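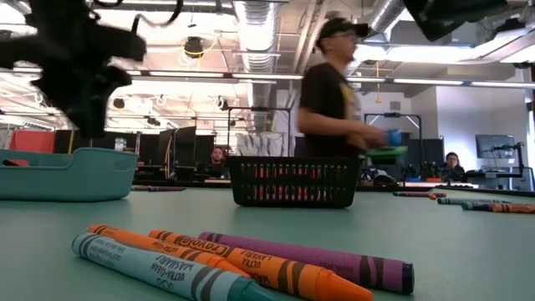 *Crayons on the green table.*

So I finally made it to the Morkstead open day, after three years of saying I would and then finding some reason to stay home and clean the gutters. For anyone who hasn't been, Morkstead is the old woollen mill out past the river flats, and once a year they open the dye house, the weaving floor and the wool store to anyone who turns up in closed shoes.

I got there just after ten and the paddock they use for parking was already half full. Entry was $2, paid into an ice cream tub. Iman Bennani was running the first tour and she has one of those voices that carries over machinery without seeming to be raised, which I envied by the end of it.

We started in the wool store. The smell! If you grew up anywhere near a shearing shed you'll know it, that greasy, sweet, slightly sheepy smell that gets in your jumper and stays for a week. The bales were stacked right up to the rafters and there was a lovely old set of scales by the door, still used. I asked what breed they mostly buy and got a long answer about micron counts that I followed for maybe a third of the way.

The dye house was my favourite. Aaliyah Wong does the colour matching and she had a wall of little yarn tufts pinned to cards, every shade they've ever made for sale, and the last card in the bottom row was number 3609. She let us try matching a grey by eye. I was so sure of mine and it was miles off (far too green, apparently, although I still can't see it). The grey is for a blanket called the Hamari, and it's the one everybody's aunty has on the end of the bed.

Upstairs on the weaving floor they had two looms going and we were all handed earplugs. Teemu Ruotsalainen has been fixing looms for most of his life and he stopped one so we could look at the heddles close up. I could have stayed there all afternoon. There's a worn dip in the floorboards beside the oldest loom where weavers have stood for 102 years, and I had a little stand in it when the group moved on.

Lunch was from Tatlı, the food van parked by the loading dock. Ayten Kocabaş makes a spinach and cheese gözleme that I'd drive out for on its own, and a semolina cake so soaked in syrup that I had to go and wash my hands under the garden tap. Queue was long, go early.

The seconds shop was a bit of a scrum. I came away with a cot blanket for my niece (one pulled thread, can't find it now) and a bag of offcuts for felting. They'd run out of the big throws by noon, so if that's what you're after, do the shop first and the tour later.

Gripes: one loo for the lot of us, and the sign to the wool store points at a fence. The stairs are steep too, and Mum wouldn't have managed them.

Next one's in October. I've already put it on the calendar, and my sister's coming with the ute in case there are throws.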